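Capítulo 7

Aprender com a mesa desarrumada: demonstração a dois braços

Nos capítulos anteriores, o robô sabia sempre onde estavam as coisas. Bastava planear a trajetória, fechar os dedos e pousar o objeto no destino. Vamos agora largar essa comodidade, e ainda bem, porque é aqui que a manipulação se torna apaixonante! Uma secretária comum reúne quase tudo o que atrapalha um sistema de visão: plástico transparente, reflexos, peças pequenas que desaparecem atrás dos próprios dedos do robô.

O método que vai acompanhar todo o capítulo foi desenvolvido no laboratório de Jidville, no âmbito do projeto Brodis. A ideia de base é simples de enunciar: em vez de programar a tarefa, recolhem-se demonstrações e treina-se uma política que associa as imagens das câmaras de punho aos movimentos seguintes dos braços.

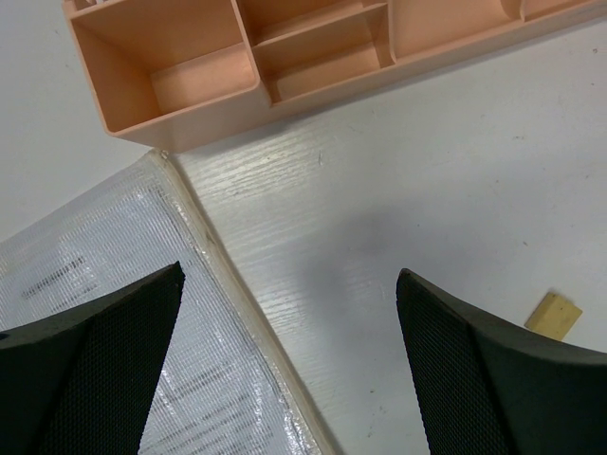 A câmara de punho tem uma grande virtude e um grande defeito, e convém conhecer ambos desde já. A virtude é a proximidade: quanto mais a garra se aproxima do objeto, mais píxeis este ocupa, precisamente quando a precisão faz falta. O defeito é a perda de contexto. Uma pasta translúcida vista de perto pode ser pouco mais do que um brilho e uma costura, e o bordo de um organizador nem sempre revela onde fica o compartimento certo. A secção 7.2 mostra como a política recupera esse contexto a partir das imagens anteriores.

O conjunto de treino do Brodis contém mais de 900 demonstrações, das quais 130 ficaram reservadas para validação. Repare que a separação foi feita por disposição da mesa, e não ao acaso. Duas demonstrações gravadas com a mesma disposição são quase gémeas, e misturá-las entre treino e validação daria resultados enganadoramente bons.

O segundo desafio é a coordenação. Quando dois braços trabalham sobre o mesmo objeto, cada um passa a fazer parte do ambiente do outro. Um dedo encostado a meio de um tubo pode servir de apoio ou pode derrubá-lo, conforme o que a outra garra fizer no instante seguinte. O critério de Kettunen, que deduziremos na secção 7.3, dá-nos uma forma elegante de decidir quando é seguro fechar a segunda garra.
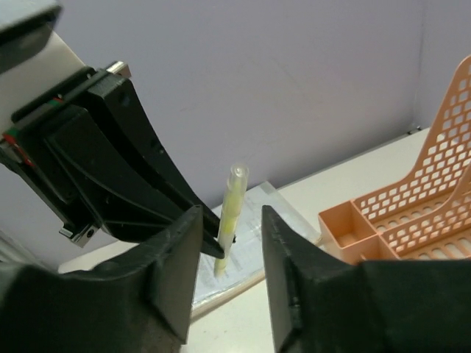 7.1 Da aproximação à preensão

Comecemos por dividir a tarefa em fases: aproximação, alinhamento, fecho e transporte. A política não recebe estas etiquetas durante o treino, mas elas ajudam-nos muito a analisar os erros. Nos ensaios de Jidville, a taxa de sucesso da preensão chegou a 89 por cento, e a maioria das falhas concentrou-se no alinhamento.

Um marcador fluorescente é um ótimo caso de estudo. É estreito, tem o corpo translúcido e, quando está de pé entre os dedos, deixa pouca margem para desvios laterais. Experimente esboçar no caderno as forças de contacto nos dois lados antes de ler a dedução; vale bem os minutos gastos.

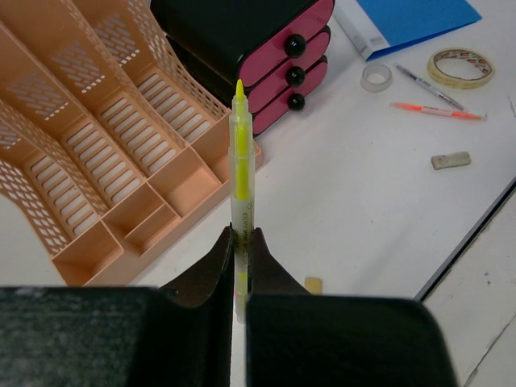 7.2 Memória visual de curto prazo

Seja o(t) a imagem da câmara de punho no instante t. Uma política sem memória escolhe a ação apenas a partir de o(t). A variante de Groller acrescenta uma janela de imagens anteriores, com uma duração total de 420 milissegundos, e é por ela que vamos começar.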